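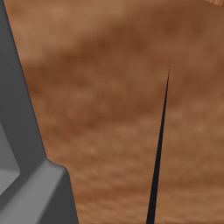

**Nedeljković**
*Simulation and test, Skevetti cell, Drestel*

06/04/2019

Quick one before I lose the thread of it. Should be doing the washing up.

So the Skevetti cell stopped itself on a torque limit again. Same fault, second time this week. Arm comes in to the side of the spike, starts to close, one finger is lower than it thinks it is, presses down on the board, drives trip, everything halts. Nothing broken. Bit of a dent in the wood. But it shouldn't be pressing on anything at that point, and if the trip had been set looser (it was, until last July) we'd have bent a finger or worse.

First guess was calibration. Spent most of Thursday on that. Re-did the hand-eye, checked the mount bolts, re-did it again becuase I didn't believe the numbers. All fine. Second guess was the gripper model, as the block on the finger had been simplified in the collision mesh and I'd been meaning to fix it since forever. Fixed it. Still faults.

Then I gave up on the real cell and went back to the sim. 296 runs overnight, wooden board in, black spike, random start positions. Most of them fine. 5 failed, and all 5 failed the same way, tip height far too low.

Went through those one by one with a coffee. It's the wood! The board texture has a darker band of grain running across it, and when the fine end of the spike falls over that band the tip all but vanishes. Black thin point, deep brown behind it. Lower down it's obvious, thick and dark against the lighter brown, lovely clean edges. The detector follows the edges up, runs out of contrast, decides that's the top. So it reports a shorter spike than there is, the approach gets planned too low, finger goes into the board.

And the board in the actual cell has dark grain as well. Of course it does, we picked the texture to match.

What annoys me is that the confidence score was high in every bad run. It was very sure about the wrong height. The check I wrote only looks at the score, so it let the whole lot through. My code, my fault, 402 lines of it and not one that asks whether the height makes sense. We know how tall the thing is. It's in the part file.

Changes so far:

- measured height gets compared with the part file, and if they disagree by more than 2 mm the arm stays where it is and asks
- approach starts higher and slower on the first pass
- torque limit stays tight, no matter who moans about nuisance trips

Not done yet: a plain pale board. Probably the proper fix, or part of it. Ullov is meant to be sending one but I've no delivery date. Painting the old one was suggested – I'd want it matt, and I'd want to rerun everything afterwards, so there goes another night.

Also want to put more board textures in the sim. One texture for the whole test set was lazy. If we'd picked a lighter one to begin with I'd never have seen this on screen at all, only at the cell, with my hand near the stop button.

Reruns with the height check are going now. 40 odd in, no floor contact yet, two stops where it asked for help, and both were over the dark bit. Will look properly on Monday. If I remeber I'll post the failure plots too.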